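Skollow Upright Parts Rest

Sold by Willems. Grey plastic. Ships in 5 days. Returns accepted for 30 days, unused.

We'll be straight with you: for years we refused to stock a parts rest. A clean towel on the bench does most of the same work and costs nothing. Sota Murakami in our workshop still uses a towel, and we have not talked him out of it.

What changed our minds a little was a June spent stripping old towers for resale. Drives got stacked on cards, cards got slid under side panels, and one bracket was bent badly enough to go in the scrap bin. The Skollow holds parts on edge so they take up less bench and you can see what you have pulled.

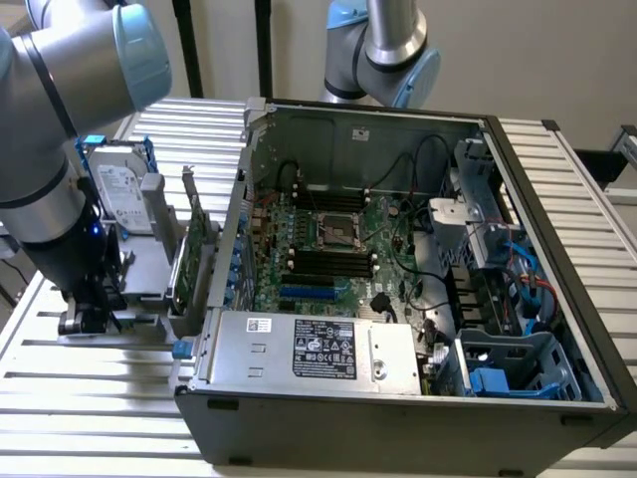 Skollow's own leaflet says the rest "speeds up every teardown." We doubt it. You still have to undo the same screws, and a case on its side takes up the same space it always did. Where it earns its keep is with mixed parts: a 3.5-inch Seagate drive can stay in its carrier, blue tabs and all, with an expansion card standing upright next to it, bracket at the top. If you only ever swap memory, skip this one.

Things we don't like: it is light, so a heavy drive put in carelessly may tip it. The plastic is not anti-static, whatever you may read on other shops' pages — wear your strap. And the price is steep for a molded part.

Customer note from Quyên Thân: "Fine. Does what it should. I would not buy a second one."

Orders of 20 or more: write to Yannick Aubert for a quote. Spare feet are sold separately.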